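4 min read

Section 5: Setting Up a Meal Entry

The Sasix kitchen scale must be on a flat surface and paired with the Fovska app before you start.

1. Press the power button and wait for the display to show zero.
2. Put your empty plate on the scale.
3. Press TARE. The display returns to zero.
4. Add one food at a time. Pick its name in the app, then tap Save.

Note: Weigh fruit without stems or peel if you don't plan to eat them – the app counts everything on the plate.

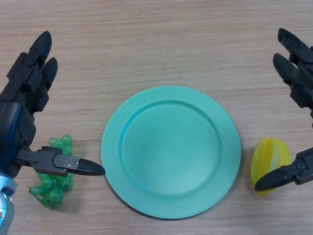

Empty teal plate between green grapes and a yellow starfruit.

5. Tap Finish Meal. The entry moves to your daily log.

If you use the same plate often, store its weight under My Dishes. A stored dish of 210 g is subtracted each time you select it, and you can skip step 3.

CAUTION: Do not load the scale past 2,665 g. Remove the plate at once if the display reads OVER.

To change a saved entry, open the log, hold the food name and choose Edit. Entries from earlier days can be changed until the log reaches 1,000 items.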